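I have opinions about sponges now, which is where this year has taken me. The plain yellow kind with the green scrubby back is still my favorite (sorry, fancy silicone things!) and I buy them in a big bag from Cardoso every April.

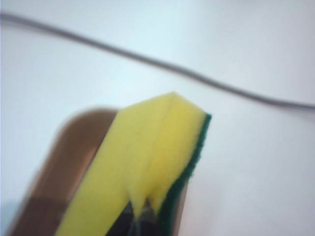
Anyway, my problem was always where to put the thing. It lived behind the faucet in a puddle and smelled like a pond by Thursday. Then I started saving those tan molded trays that stuff gets packed in, and guess what, a sponge fits right in one.
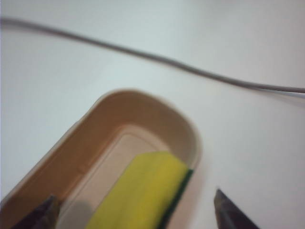
A reader named Zernine wrote in to say pulp trays go soggy in a week and I should just get a wire rack like a normal person. Fair! I squeeze mine out really hard first, and I swap the tray when it starts looking sad.

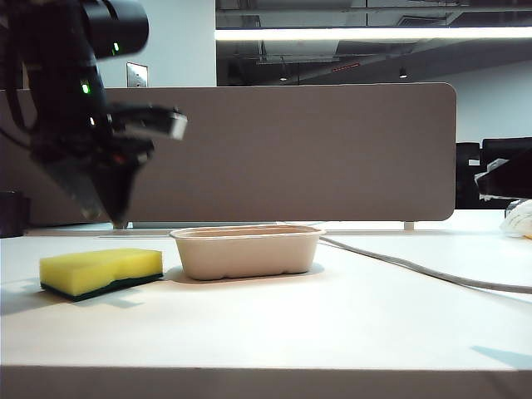

I did try a proper ceramic holder from Nullura, paid 38 dollars for it, and it was too narrow by a hair. So back it went, and I'm still a little mad about the postage. 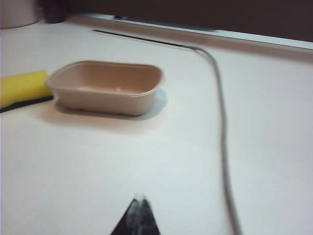
Next up is the drawer under the sink, where I keep finding more trays than I remember saving. Wish me luck, I'm doing it after dinner.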